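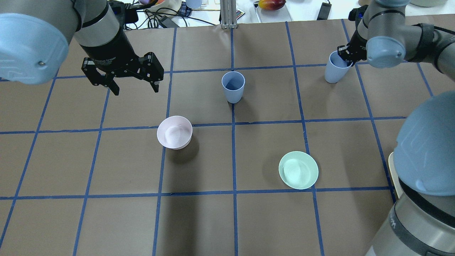

Kombo - louça na mesa, dois braços

LEIA-ME do conjunto de dados. Versão de 30 de agosto de 2018. Substitui o texto antigo, que estava incompleto e tinha a contagem errada.

O que é

Gravações de dois braços robóticos mexendo em louça de plástico: copos, tigelas, pratos. Mesa forrada de papel kraft, quadriculado com fita azul. Tarefas curtas, do tipo que qualquer um faz depois do almoço sem pensar. Pegar copo, pôr copo em outro quadrado, juntar a louça de um lado, tigela em cima do prato.

A pergunta por trás é simples: máquina já dá conta de arrumar a mesa? Resposta curta: em parte, devagar, e com louça que não quebra. Resposta longa mais abaixo.

Conteúdo

2.696 episódios no total
500 separados para teste, não usar no treino
7 tarefas
2 braços em todos os episódios, mesmo quando só um trabalha

Cada episódio tem vídeo, posição das juntas, abertura das duas garras e uma frase curta com a instrução. As frases estão em português. Tradução para inglês foi prometida pela Lutside, ainda não chegou.

Tarefas

mover_copo - um copo, de um quadrado para outro
copo_no_prato - termina com o copo em pé, no prato
tigela_no_prato
juntar_copos - encaixar um copo no outro
separar_copos - o inverso, bem mais difícil
limpar_lado - tira tudo da metade esquerda
passar_de_mao - um braço pega, entrega ao outro, o outro pousa

Em limpar_lado a ordem dos objetos é livre. Não tratar ordem diferente como erro, já abriram chamado sobre isso.

Como foi gravado

Teleoperação, uma pessoa comandando os dois braços. Sem script de movimento. O operador recebia a frase na tela e fazia. Se desistia, o episódio ficava marcado como "abandonado" e foi mantido no pacote. Quem quiser filtra pelo campo status.

Posição inicial dos objetos sorteada por quadrado. A fita é só referência para a gente, não serve de calibração métrica. As linhas são meio onduladas, tem pedaço com bolha e ruga. Quem tentar tirar centímetro dali vai se dar mal.

Fundo não foi limpo. Atrás do papel tem cabo, controle remoto, uma manga, pano xadrez. Ficou assim de propósito, cozinha de verdade também não é vazia. Mas atenção: pode aparecer copo lá no fundo, fora do papel, e ele não conta para a tarefa. Alguns detectores pegam esse copo e estragam a avaliação.

O que funciona

Pegar copo pela borda: bem. A garra desce aberta, fecha na parede, levanta. O modelo base da Helar aprende isso rápido. O copo costuma sair um pouco inclinado, isso é aceito.

Tigela: mais ou menos. Borda lisa, escorrega se a garra entra torta.

Prato deitado: ruim. É baixo, os dedos da garra não entram por baixo. Os operadores acabavam empurrando o prato até a beira de alguma coisa ou apertando a borda levantada de lado. O modelo copia o empurrão e não sabe quando parar.

separar_copos: quase sempre falha. Um braço segura, o outro puxa, e os dois copos vêm juntos. Gente faz com um giro de pulso. Nos dados o giro aparece pouco, precisa de mais coleta.

Velocidade: lenta. Uma pessoa tira essa mesa em segundos. Ninguém aqui vai dizer que isso substitui alguém na copa da Onport, que foi quem pediu o estudo. Para bandeja fixa, sempre igual, talvez dê antes. Mesa bagunçada ainda não.

Limitações

- só plástico. Nada de vidro, louça de cerâmica, talher
- sem líquido, sem resto de comida
- uma bancada só, luz quase sempre igual
- reflexo no fundo da tigela e do prato confunde profundidade
- as garras tampam o objeto na hora de pegar, principalmente a borda do copo
- nenhuma medida de força

Não recomendado para: afirmar que o robô "lava" ou "põe a mesa", treinar qualquer coisa que vá rodar perto de gente sem supervisão, comparar marcas de braço.

Métrica

Sucesso = objeto no quadrado certo, em pé se for copo, garra aberta e afastada no fim. Objeto em cima da fita conta para o quadrado onde está a maior parte. Avaliado por duas pessoas, em caso de desempate vale a mais rigorosa.

Pendências

- tradução das frases
- corrigir timestamps dos episódios do inicio de agosto, vídeo adiantado em relação às juntas
- mais separar_copos
- decidir se os abandonados saem do pacote principal - por enquanto ficam

Licença

Uso em pesquisa liberado. Uso comercial, falar com a Kombo antes. Se publicar, citar o nome do conjunto e a versão. Se achar erro de rótulo mande o número do episódio, só "tem coisa errada" não ajdua.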